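Subject: Re: [parish-history] Old chapel in Bolska, who were the builders?
Date: 4 September 2022

Dear list members,

I answer to the message from June, which I copy below in part:

> Does anyone know when the Lutheran chapel in Bolska was closed, and where
> the congregation went after? My grandmother was baptized there, but the
> parish office in Cele has no book for it. I was told there were never more
> than 36 families.

I have read the Cele parish papers for some years, so I can help a little. The chapel was not a parish of its own. It belonged to Rarthorpe, and the baptisms were written in the Rarthorpe book together with all the others. This is why the office in Cele has nothing. Please look for the entries with a small "B" in the margin.

The number of families is correct for the last years. Before that the congregation was larger, and at the harvest service there came up to 556 persons, many of them on foot from Elta. The building could not hold so many, and the pastor preached from the steps.

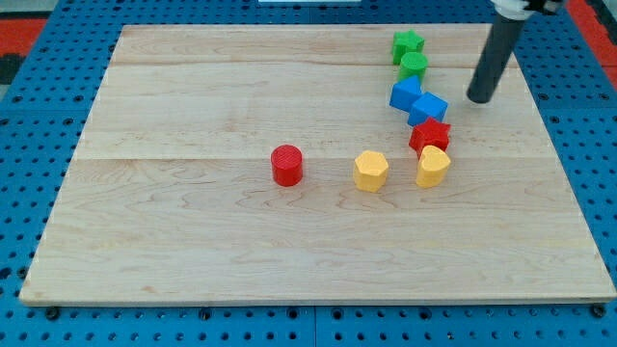
Newsletter of the Cele Parish History Circle, no. 36

In the same issue there is a short article about the language of the services. In Bolska the sermon was in German on the first Sunday of the month and in the local language on the other Sundays. The older people did not like this arrangement and wrote a letter to the bishop. I have seen only his answer, and it is not very friendly.

After the closing, most families went to Rarthorpe, and a smaller group joined the Moravian brethren in Elta. If your grandmother was confirmed in Elta, you should ask for the brethren's own register. It is kept separately and has 1171 entries. The handwriting is difficult, but there is an index of surnames at the end.

One question from my side: does somebody have the text of the hymn which was sung at the last service? I know the first verse only.

With kind regards from Cele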